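Der Bus hält oben an der Kreuzung, danach sind es noch zehn Minuten zu Fuß bergab, und im Februar ist das eine recht rutschige Angelegenheit. Ich war trotzdem zu früh. Der Hof Nasell hatte für den Nachmittag zum offenen Haus eingeladen, und weil ich die Einladung schon zweimal hatte verstreichen lassen (einmal Grippe, einmal Faulheit), wollte ich diesmal nicht wieder diejenige sein, die hinterher nur die Erzählungen der anderen hört.

# Ein Nachmittag im Haus Nasell

Wer den Hof nicht kennt: Nasell ist ein altes Wohnhaus mit Scheune, das Remedios und Hugo Moya vor neun Jahren übernommen haben. Unten wird gewohnt und gekocht, oben sind zwei Werkräume, und in der Scheune steht alles, was in den Werkräumen keinen Platz mehr gefunden hat. Die beiden geben Kochkurse, verleihen Geschirr für Feste und reparieren kleine Dinge aus Holz. Einmal im Jahr machen sie alle Türen auf, stellen einen großen Topf Suppe hin und lassen die Leute durchlaufen. Man zahlt nichts, aber am Ausgang steht eine Dose, und wer anständig ist, wirft etwas hinein.

Hugo empfing uns an der Scheune. Wir waren eine bunte Gruppe, darunter eine Familie mit drei sehr lebhaften Kindern, ein älteres Ehepaar aus dem Nachbardorf und Sinan Soylu, den ich noch vom Buchbinden kannte und der sich sofort erkundigte, ob es schon Suppe gebe. Es gab noch keine. Also zuerst die Scheune.

## Die Scheune und der Geschirrverleih

Ich hatte mir unter einem Geschirrverleih immer Stapel von gleichförmigem weißem Hotelporzellan vorgestellt, und davon gibt es in Nasell auch einen ordentlichen Vorrat, nämlich 1000 Teile, wie Hugo mit sichtlichem Stolz erklärte. Viel hübscher aber sind die Regale dahinter. Dort stehen die zusammengewürfelten Sachen aus Haushaltsauflösungen, Teller mit Streublumen, Suppentassen mit abgeschlagenen Henkeln, eine ganze Reihe Senfgläser. Die Kinder durften sich jedes eine Tasse aussuchen, aus der sie später ihren Kakao trinken würden, und das dauerte. Der Jüngste konnte sich zwischen einer Tasse mit Hahn und einer Tasse mit Segelboot nicht entscheiden und bekam schließlich beide, was seine Schwestern ungerecht fanden (zu Recht, wie ich meine).

Hugo erzählte dabei, wie so ein Fest aus seiner Sicht abläuft. Die Leute bestellen immer zu viele Sektgläser und immer zu wenige Kuchengabeln. Er packt deshalb inzwischen von sich aus eine Kiste Gabeln mehr ein und schreibt sie nur auf die Rechnung, wenn sie benutzt zurückkommt. Gespült wird in einer alten Ploker, einer Haubenmaschine, die einen Höllenlärm macht und die er uns natürlich vorführen musste. Die Mutter der drei Kinder hielt dem Kleinsten die Ohren zu, der das aber gerade nicht wollte und begeistert mitbrüllte.

In der hinteren Ecke liegt das Holzlager. Da wurde es für mich ein bisschen kalt und ein bisschen lang, denn Hugo kann über Birnbaum reden wie andere Leute über ihre Enkel. Aber ich habe immerhin gelernt, dass man einen gerissenen Kochlöffel nicht einfach leimen und weiterbenutzen sollte, jedenfalls nicht in der Suppe, und dass ich zu Hause vermutlich drei davon wegwerfen muss.

## Oben bei Crescencio

Die Treppe zu den Werkräumen ist steil und der Handlauf wackelt, das stand auch auf einem Zettel, und alle fassten ihn trotzdem an. Oben saß Crescencio Olmedo an seiner Schnitzbank und machte einen Löffel. Er kommt seit Jahren jeden Winter für ein paar Wochen nach Nasell und redet beim Arbeiten kaum. Wenn man ihn etwas fragt, arbeitet er erst den Span zu Ende und antwortet dann sehr freundlich und sehr knapp.

Das ältere Ehepaar wollte wissen, wie lange er an so einem Löffel sitzt. „Bis er fertig ist“, sagte er, und dann, nach einer Weile und wohl aus Mitleid: einen Vormittag. Ich stand eine ganze Zeit daneben und sah zu, wie das Messer immer wieder dieselbe kleine Kurve zog. Es roch nach frischem Holz und nach dem Leinöl, das auf der Fensterbank stand, und ich wäre gern noch geblieben, aber hinter mir drängelte schon die nächste Gruppe die Treppe herauf.

Im zweiten Raum hatte Kimie Sasaki einen Tisch voller Essstäbchen ausgebreitet. Auf diesen Teil hatte ich mich am meisten gefreut, denn ich esse zwar oft mit Stäbchen, habe aber nie darüber nachgedacht, warum mir die einen gut in der Hand liegen und die anderen nicht. Kimie ließ uns der Reihe nach verschiedene Paare ausprobieren, lange zum Kochen, kürzere für den Tisch, runde, kantige, lackierte und solche aus rohem Bambus. Zum Üben gab es getrocknete Bohnen und für die Kinder Wattebällchen. Sinan schaffte 31 Bohnen von der einen Schale in die andere, ohne eine fallen zu lassen, und hat das im Lauf des Nachmittags noch mehreren Leuten mitgeteilt. Ich selbst bin bei acht gescheitert, und die neunte liegt wahrscheinlich noch unter der Heizung.

Gefallen hat mir, wie wenig streng Kimie dabei war. Der älteste Herr der Runde hielt die Stäbchen wie zwei Bleistifte, einen in jeder Hand, und sie sagte nur, er solle es einmal etwas weiter hinten versuchen. Zum Aufbewahren riet sie, lackierte und unbehandelte nach dem Spülen aufrecht an die Luft zu stellen und nicht feucht in die Schublade zu legen. Ein ausgedientes Glas tue es völlig, man müsse dafür nichts kaufen. Ich habe mir das brav notiert, und dann rief von unten jemand, die Suppe sei so weit, und Sinan war als Erster an der Treppe.

## Suppe, endlich

Gegessen wurde im Flur, im Stehen, auf der Bank, auf den Treppenstufen, wo eben Platz war. Es war eine Linsensuppe mit viel Lorbeer und einem Schuss Essig, und dazu gab es das dunkle Brot von Mladenović aus dem Ort, von dem ich mir eigentlich auf dem Rückweg einen Laib mitnehmen wollte (es war dann schon geschlossen). Der Kleine trank seinen Kakao abwechselnd aus Hahn und Segelboot. Remedios ging mit der Kelle herum und füllte nach, ob man wollte oder nicht, und fragte dabei jeden, woher er komme und wie er zu Hause koche. Dass ich oft nur ein Brot schmiere, hat sie mir sehr freundlich und doch ein klein wenig vorwurfsvoll abgenommen.

Danach führte sie uns in kleinen Gruppen in die Küche, in der sie auch ihre Kurse hält. 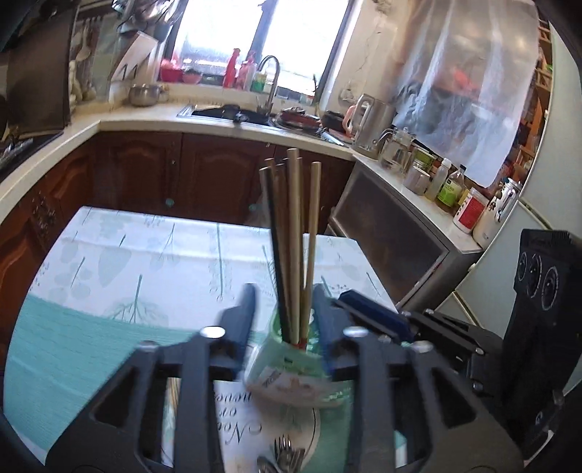
### Küche und Esstisch

Ich weiß nicht, warum ich eine Profiküche erwartet hatte, alles Edelstahl und Neonlicht. Es ist eine richtige Wohnküche mit dunkelbraunen Holzschränken, Bogenfüllungen in den Türen und kleinen runden Knöpfen, so eine, wie sie meine Tante auch hatte. Die helle Arbeitsplatte läuft über Eck, und hinten unter dem Fenster sitzt die schwarze Spüle, in die so viel Licht fällt, dass ich dort vermutlich sogar freiwillig abwaschen würde. Remedios sagt, sie habe beim Einzug alles herausreißen wollen und sei heute froh, dass damals das Geld fehlte.

Auf dem Tisch lag die Decke mit den blassen Blättern und dem breiten türkisen Streifen, und darauf stand, zu Kimies großer Freude, ein grünes Glas mit Stäbchen, ein schwarzes zwischen lauter hellen. Das alte Glas, von dem sie oben gesprochen hatte! Das Etikett ist noch dran, und ich finde, es soll auch dran bleiben. Daneben Gabeln und Löffel in einem Bund, und ein weißer Teller mit grauem Randmuster und schwarzer Schreibschrift, auf den das ältere Ehepaar gleich zusteuerte, weil sie zu Hause ganz ähnliche hätten.

Remedios erzählte, dass sie in ihren Kursen immer Stäbchen und Besteck zugleich auf den Tisch stellt und kein Wort darüber verliert. Am ersten Abend greifen fast alle zur Gabel. Am dritten Abend sei das Glas leer, bevor die Schüsseln stehen, und dann müsse sie aufpassen, dass überhaupt noch jeder ein Paar bekommt. Über dem Reden wurde es draußen langsam grau, jemand suchte eine Mütze, die Kinder wollten noch einmal die laute Maschine hören, und Hugo ging tatsächlich mit ihnen hinüber.

### Praktisches für den nächsten Besuch

Wer selbst hinfahren möchte, sollte festes Schuhwerk anziehen, der Weg von der Haltestelle ist nicht gestreut. Parken kann man auf der Wiese hinter der Scheune, solange der Boden gefroren ist. Die Kurse bei Remedios sind klein und früh voll, man ruft am besten vormittags an, denn nachmittags steht sie am Herd und geht nicht ans Telefon. Crescencios Löffel gibt es nur direkt bei ihm und nur, solange er da ist. Ich habe einen mitgenommen, einen flachen zum Umrühren, dazu bei Kimie ein Paar kurze Stäbchen ohne Lack.

Den letzten Bus habe ich um ein Haar verpasst. Sinan hat dem Fahrer gewinkt, bis der noch einmal die Tür aufmachte, und mir auf der Heimfahrt ein weiteres Mal von den Bohnen erzählt.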